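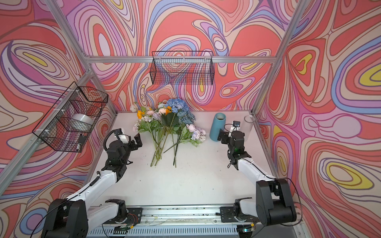
Wire mesh baskets on the rail and post, patterned walls behind.

Call for participants – visual search and patterned surroundings

Metholm is recruiting adults for a study of how strongly coloured, irregular patterns affect the time taken to find a small target. The study is led by Jingyi Su and is open to residents of Garkis and Honier. We are seeking 100 participants.

Eligibility
You must be 18 or over, have normal or corrected vision, and be able to sit at a screen for 40 minutes with one break. People with photosensitive epilepsy, or who get migraines triggered by stripes or patterns, cannot take part. Glasses and contact lenses are fine. Tinted lenses are not.

What is involved
One visit. After a short eye test and a colour vision check, you will complete 448 trials in blocks. In each trial a target letter is shown on a plain or patterned background and you press a key when you find it. Response time and accuracy are recorded. A questionnaire on visual comfort follows.

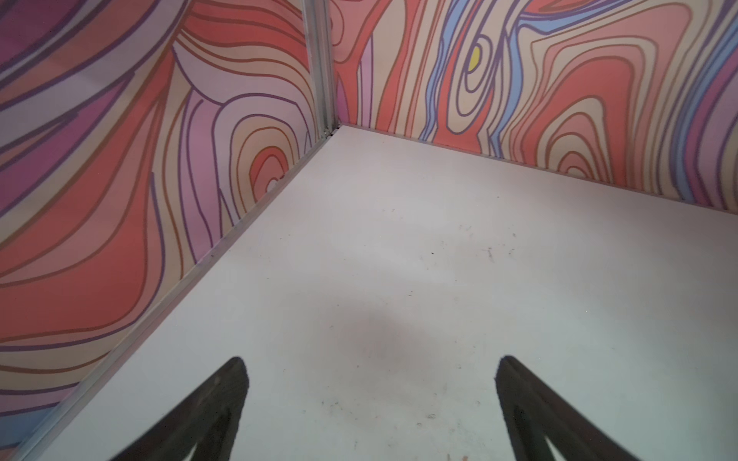 Wavy bands and oval rings where two walls meet the pale floor.

Backgrounds vary in contrast, line spacing and colour range. You may stop at any point without giving a reason, and your data will be deleted on request up to the end of January.

Payment and location
Participants receive a $45 gift card at the end of the visit. Sessions run in Room 131, Hou Building, with the first starting at 9:30 am. The room is on the ground floor with step-free access from the parking lot. Parking is free after 5 pm.

How to apply
Send your name, age and preferred session time to Mwanahawa Sang, study coordinator, through the Metholm contact form. Use "visual search" as the subject line. An information sheet and consent form will be sent before booking – please read both before you confirm.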